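Pravanard - cubes et plateau de table

README du jeu d'images, version 2
Dernière révision : octobre
Responsable : Georges Hakim
Annotation et relecture : Satish Marar

Contenu

Le jeu réunit 3000 images de petits objets unis posés sur un plateau en bois. Le sous-ensemble « plateau_a » en compte 1000, le sous-ensemble « plateau_b » 2000. Les deux ont été constitués à Pirkdale, avec le même lot de cubes mais des tables différentes. La version 1 ne contenait que plateau_a.

Arborescence

images/plateau_a
images/plateau_b
annotations/objets.csv
annotations/surfaces.csv
annotations/exclusions.csv
LISEZMOI.txt

Objets

Chaque ligne de objets.csv correspond à un objet annoté. Champs : id_image, type, couleur, faces_visibles, position_relative, note.

Le champ type accepte « cube », « ruban » et « autre ». Le champ couleur est un vocabulaire fermé, sans nuances : un cube jaune citron reçoit « jaune », un ruban vert vif reçoit « vert ». Les variations dues à l'éclairage vont dans la note. Une face nettement plus claire ou plus foncée que les autres reste de la même couleur.

Le ruban adhésif est annoté comme objet même s'il est collé à plat. Un morceau interrompu par le bord de l'image porte la mention « partiel » ; sa longueur n'est pas renseignée.

Surfaces

Le fichier surfaces.csv décrit le plateau : teinte du bois, orientation des veines, présence ou non d'un reflet. Les veines sont notées « horizontales », « verticales » ou « obliques » par rapport à l'image, pas par rapport à la table. Un reflet pâle et diffus est noté 1, un reflet qui masque les veines 2, l'absence de reflet 0.

Les valeurs de teinte ont été saisies à l'œil. Elles suffisent pour trier les images, pas pour de la colorimétrie.

Exclusions

161 images ont été écartées avant la publication et ne sont pas comprises dans le total. Motifs retenus : flou, doublon, objet hors liste. Les identifiants figurent dans exclusions.csv - ils n'ont pas été réattribués, d'où les trous dans la numérotation.

Limites connues

Le bois clair domine dans plateau_a. Le jaune y est parfois difficile à séparer du fond par simple seuillage, surtout dans les zones de reflet ; il vaut mieux travailler sur la saturation. Les dimensions réelles des cubes ne sont pas fournies. Le champ position_relative a changé de format entre les deux versions et les anciens scripts de lecture doivent être adaptés.

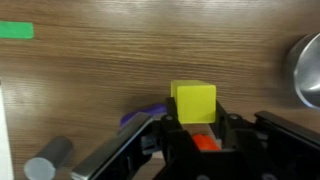 Équipe Objets et surfaces, atelier Dumitrescu

Exemple de lignes pour objets.csv : cube, jaune ; ruban, vert, partiel. Pour surfaces.csv : bois clair, veines horizontales, reflet 1.

Signaler les erreurs d'annotation à Satish Marar, avec l'identifiant de l'image et le nom du champ.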